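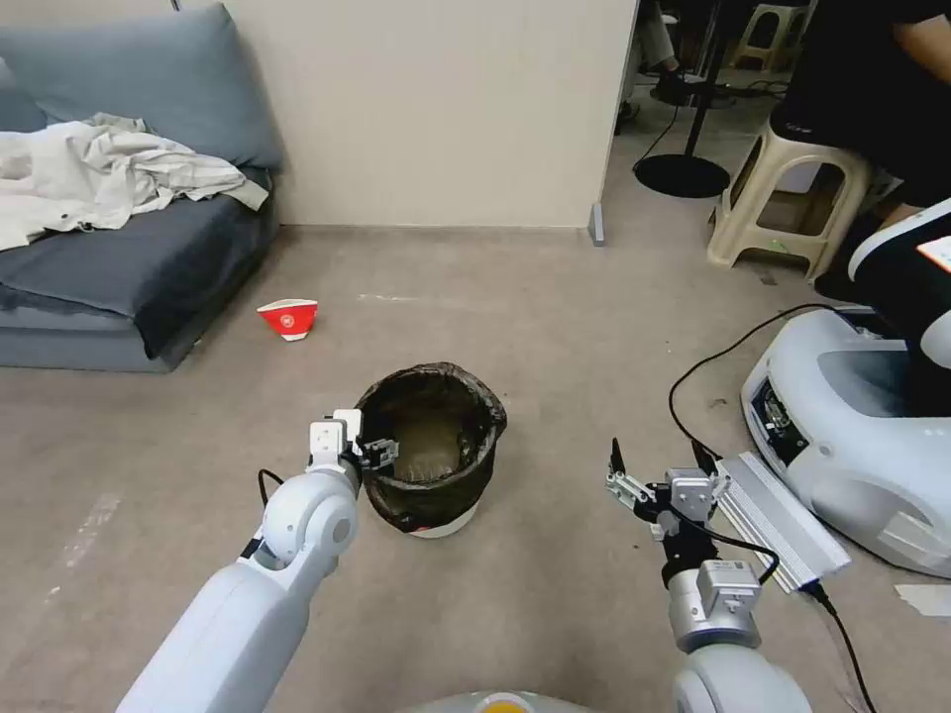

Hoani Clellis, evening shift, Orneck lounge

18 September 2024

I put a new black bag in the round bin and folded the edge well over the rim, because last time it slid down inside. One red paper cup is still lying on the floor before the sofa. It was my coffee break after that, so the cup had to wait. On the sofa there is also something off-white, all crumpled over the seat and the arm. I don't like to touch what may be the clothes of other people.

The bags are from Lenow, 30 in a roll. They are thin but they shine nicely. In November I will ask for the thicker ones. The pale marks on the floor I must try with warm water tomorrow.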